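Urneo – Frequently Asked Questions
Last updated: Tuesday, September 22, 2026

We are a small team and we receive the same questions many times, so we collected them on one page. Please read it before you write to support. 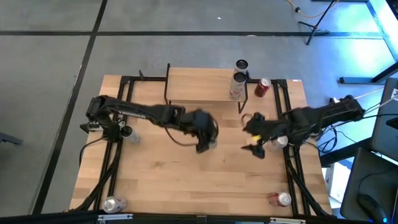 If your question is missing, the contact address is in the main menu of the game, under Help.

What kind of game is Urneo?

Urneo is a turn-based adventure for one player. You travel through the flooded country of Undelstead by boat, you trade, you talk with people and sometimes you fight. There is no online mode and you do not need an account.

How long does it take to finish?

Most of our testers needed 37 hours for the main story. If you skip the letters and the side quests it can be much shorter, but then the third chapter will be a bit confusing.

Can I continue to play after the ending?

Yes. After the credits you return to the harbour at Odier, on the morning before the last battle. All the boats are open, and the ferryman has new dialogue. The final chapter can be played again as often as you wish.

What is carried over to New Voyage?

Your maps, your recipes and the name of your boat. Money and weapons are not carried over. We tried it in the first version and the early fights became boring – some players finished the first chapter without taking any damage.

I missed the lantern in Chapter 2. Must I start again?

No. Since the February update, the lantern is sold by the merchant Wan when you reach Odier. It costs 4000 shells. We know this is expensive, but selling dried fish from the northern islands will bring you the money quite fast.

How many save slots are there?

There are three manual slots and one automatic slot. The automatic slot is written each time you enter a harbour. Please do not switch off the console while the small anchor is turning in the corner of the screen.

My save file shows error 1164. What does it mean?

The game found the file but could not read the last part of it. Do the following:

1. Close the game completely.
2. Open the save folder and make a copy of it in another place.
3. Start the game and choose Restore from the Load menu.

Normally you will lose only the progress made after your last harbour. If Restore is grey, send us the copied folder and Prakash Chacko will look at it. He answers on working days, but after an update it may take him longer.

Does my choice about the lighthouse change the ending?

It changes who is standing on the pier and which song is played. The last battle stays the same.

Can I change the difficulty later?

Yes, at any harbour. Speak with the harbour master and choose "Talk about the weather". Many people do not find this, and we will move it to the Options menu in the next update.

Which languages are supported?

English, Malay and Indonesian. The Indonesian text was written by Intan Latuheru and Teguh Latuheru, and if you find a mistake in it they would like to hear about it. Voices are only in English.

Who made the music?

Qistina Sitompul composed all of it, including the song in the credits. The soundtrack is not sold separately, but you can listen to every piece in the cabin of your boat once you have heard it in the story.

May I stream the game or make videos?

Of course, and you may earn money from them. We only ask you to put a spoiler warning if you show Chapter 5.

Will there be a second game?

We do not know yet. Afiq Entili has written some pages about what happens south of Undelstead, but at the moment we are working on fixes and on the controller support for older computers. News will be posted on the front page of this site.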